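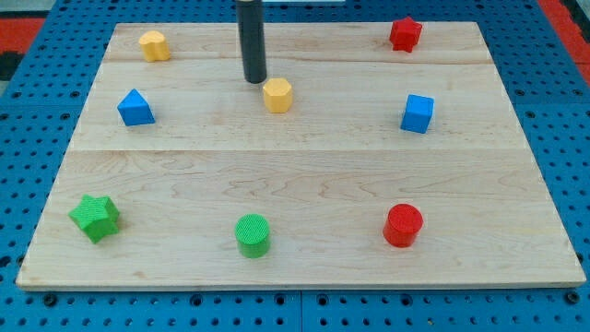
Brow models wanted for Flurnier training days

Flurnier is looking for 34 people with eyebrows. They can be bushy, patchy, or still recovering from whatever you did to them in high school. Our students have practiced on rubber heads all summer and the rubber heads have stopped giving feedback.

Sessions run through November at our Pacheco studio. Each one takes up most of an afternoon, so bring a book and a snack that can be eaten lying down.

You get: a brow shape and tint at no charge, checked by an instructor before you leave, plus $5 toward parking (which won't cover parking).

You need to be 18 or older, able to lie still, and fine with a stranger breathing politely near your forehead. A patch test two days ahead is required. Yes, even if you've tinted before. Please skip retinol and waxing for the week prior.

We can't take anyone who has had brow lamination in the past month, or anyone who needs to look perfect for a wedding that same evening. We tried that once.

To apply, send a bare-faced photo in daylight, with your free afternoons, to Ignacio Miranda at the front desk. No filters, please. He can tell.

Applications close September 15, 2024.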